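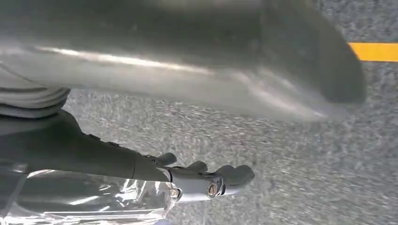
Rovmont, May 21, 2021 – The Nurmi hand drum is back in stock. First batch since November, 200 made, and a good chunk already spoken for by dance schools and parade groups.

Built by Rafferty Lindqvist at the Plolerora shop. Goat skin head, ash shell, 10 inch or 14 inch. Tunes with a regular drum key, no rope. Loud enough for a street band, and the low end holds up outdoors. Players from the Ridico carnival asked for a lighter shell so this one is lighter than teh old model.

Strap sold separate. Bag included – padded, one outside pocket for the key. Item no. 2130.

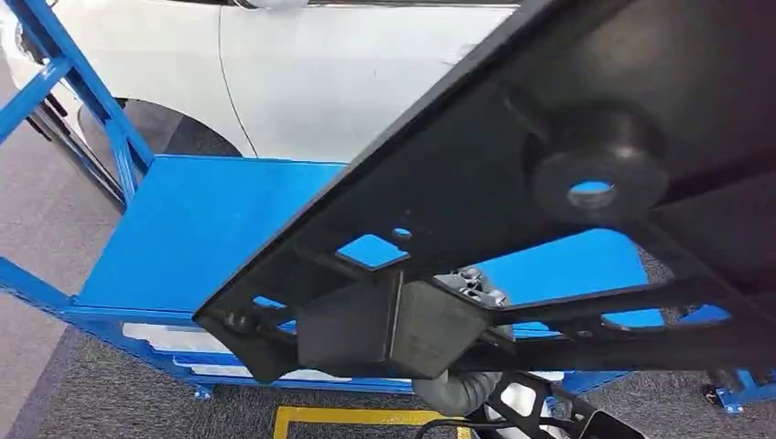 Ordering and care

Ships in 46 hours if its in stock. Natural or dark red, pick at checkout. Natural skin heads move with the weather, so loosen the head a half turn before you put it away and keep it out of a hot car. Spare heads ship flat, both sizes. School and group orders – email first, we'll hold them for you. No returns on heads once mounted.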